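# Pick-and-place sim: mango task fails at grasp, arm driver reports success
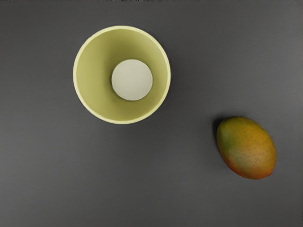
## Summary

Opened by: Shanti Vishwakarma
Assigned to: Subbarao Gounder
Component: Okidska sim, grasp planner, bowl task
Severity: 2
Status: Resolved, one follow-up open

The mango-to-bowl task is marked as passed by the evaluator, but the mango is still on the table when the episode ends. The arm goes down, closes, lifts and travels to the bowl with nothing in the fingers. It opens over the bowl and the run is logged as a success. The overhead render attached to this ticket has the mango well clear of the bowl, to the lower right, with open table between them.

Seen in the nightly batch on the Warrier build. The same task passed correctly on the build before it, and the scene file did not change between the two.

## Steps to reproduce

1. Load the bowl task with the default tabletop.
2. Set the object to mango. Leave the bowl at its default pose.
3. Run 40 episodes with the scripted policy.
4. Compare the evaluator result with the object pose at the end of each episode.

Expected: success only when the mango is inside the bowl.
Result: every episode reports success. In most of them the mango has not left the table.

## Log excerpt

```
[planner] target=mango grasp candidate accepted
[gripper] close command sent
[gripper] state=CLOSED holding=true
[motion] lift complete
[motion] transfer complete, above target=bowl
[gripper] open command sent
[eval] released_over_target=true
[eval] result=SUCCESS
```

No warnings before or after this block. The physics log has no contact between the mango and either finger in the failed episodes.

## Comments

**Subbarao Gounder, 9:15 am**

Reproduced on my machine. Two separate things are wrong and I would like to keep them separate in this ticket.

First, the grasp misses. Second, the evaluator does not notice. The second one worries me more, because we have been using these numbers to decide which policies go to the real arm.

Can somebody confirm whether the physical cell at Redotham uses the same holding check?

**Gangadharan Krishnan, 9:50 am**

It does. Same gripper driver and the same flag. The cell also has the finger load reading, but the flag is what the task script looks at.

I have put the cell in manual until this is sorted out. The script moves at full transfer speed once holding is true, and it skips the slow approach over the bowl. I don't want that path running on a bad flag with people loading the table.

**Shanti Vishwakarma, 10:20 am**

Agreed on manual. Checked the scene side in the meantime:

- Mango mesh and collision mesh line up.
- Bowl pose matches the config.
- The white disc in the bottom of the bowl has no collision body of its own, same as before. Not related as far as I can tell.
- Friction values unchanged.

So the objects are fine. I swapped the mango for the plain test cube and the grasp works every time, although the evaluator still gives success if I delete the cube halfway through the lift.

**Siu-ming Hung, 11:05 am**

The cube result points at orientation. The mango lies at an angle to the table axes and the cube doesn't. Please try the mango with its long axis squared up to the table.

**Shanti Vishwakarma, 11:40 am**

Squared up, it grasps correctly. Turn it back to the default pose and it misses again.

**Subbarao Gounder, 1:30 pm**

Found the first part. The Warrier build moved the grasp planner to the new pose library, which returns yaw in radians. The planner still converts from degrees. The yaw comes out close to zero whatever the object is doing, so the gripper always arrives square to the table. For the cube that is correct by luck. For a tilted mango the fingers come down across the wrong axis and the planner accepts an opening that doesn't fit the fruit.

That still left the missing contact. The planner has a clearance rule: if the descent would touch the object, it shifts the approach sideways until the path is free. With the wrong yaw the fingers would hit the mango on the way down, so the approach gets shifted off it completely and the gripper closes beside it.

**Subbarao Gounder, 2:10 pm**

Second part. `holding` is set when the gripper reaches its closed state. It was written for the old Pliltow gripper, where the driver only reported closed if something had stopped the fingers. The current driver reports closed at the end of any close command, including a full close on air. Nothing reads the finger gap.

The evaluator then checks only that the gripper opened over the bowl while holding was true. It never asks where the object is.

**Raghavendra Nair, 2:45 pm**

How far back does the evaluator problem go? I need to know which results to pull.

**Subbarao Gounder, 3:20 pm**

Back to the driver change in March. Anything scored after that on a pick-and-place task should be treated as unverified. The saved episodes include final object poses, so they can be rescored without running them again.

## Fix

- Grasp planner reads yaw in radians. The old conversion is removed.
- If the clearance rule moves the approach off the object, the candidate is now rejected and logged as a warning.
- `holding` requires a finger gap above the empty-close value, and in the sim also contact on both fingers.
- Evaluator checks that the object center is inside the bowl rim and that the object is at rest before it returns success.
- Task script stops and raises the arm if `holding` drops during transfer.

## Verification

Shanti reran the 40 episodes at the default pose with the fix in. Result: 37 placed in the bowl, 3 failed. All 3 failures were reported as failures - the mango slipped during lift and the script stopped. Deleting the object during lift now gives FAIL as well.

Gangadharan ran the empty-close test on the cell in manual. The flag stayed false. The cell went back to automatic after Siu-ming signed the change.

## Follow-up

Rescoring of the stored runs is with Raghavendra under its own ticket. The slip during lift is not part of this one. Please open a new ticket if it shows up on the real gripper and attach the finger load trace.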